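Zarkico Student Robotics Support
Ticket: Gripper episodes dropped at upload
Opened by: Rutilio Zavala, Tiltthorpe robotics club
Status: Closed
Opened: 7th March

Problem

We are collecting pick-and-place episodes with the hand-held gripper for our spring project. The uploader takes the files but drops a lot of them at the check step with "finger width missing." On the last batch it dropped 22 episodes. Video plays fine on all of them. The width track starts normally and then goes flat partway through.

Setup is the lobby table, with the bottle and the mug as the objects. Club laptop, uploader installed in January, no changes to it after that.

The bottle grasps are the worst. The mug ones mostly pass.
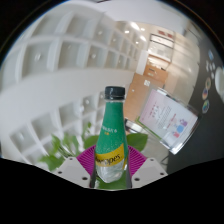

Does the width track come from the video or from a separate sensor?
It comes from the video. The software finds both fingers in each image and works out the gap between them, so if it loses one finger the track holds the last good value and goes flat.

Reply from support

Thanks, that helps. Please try these in order and post what you get.

1. Run the finger check on one dropped episode and note which side is lost.
2. Redo the finger calibration, opening and closing all the way 10 times, slowly.
3. Check the exposure setting. It should be locked at 1000. If it's on auto, bright doors or ceiling lights can throw it off.

Update from Rutilio

Step 1: right finger lost on every episode I tried. Left is fine.

Step 2: calibration finished without errors. Recorded three new bottle episodes and one was still dropped.

Step 3: exposure was on auto. I don't know when that changed — two teams share the gripper and we don't keep a settings sheet. Locked it, then calibrated again so the two would match.

After that I went back to the lobby table and started on the mug, fingers open on the approach and slow on the close.

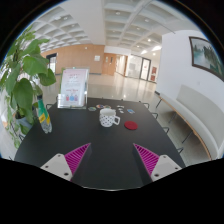 I kept the same order of objects as in the bad batch so the results could be compared. Mug first, then bottle, then both again from the other side of the table. All of them passed the check, and the width track has no flat parts that I can find.

Can the old episodes be saved, or do we have to record them over? Floltton wants our set by the end of the week and we are short on bottle grasps.

Reply from support

Try the repair option in the uploader with the new calibration file. It will fill short gaps only. Anything it still rejects needs to be recorded again.

Update from Rutilio

Repair brought back most of the mug episodes and a few of the bottle ones. We'll record the rest tomorrow after class. I taped the exposure value inside the lid of the case and told the Voß team to leave it locked. OK to close.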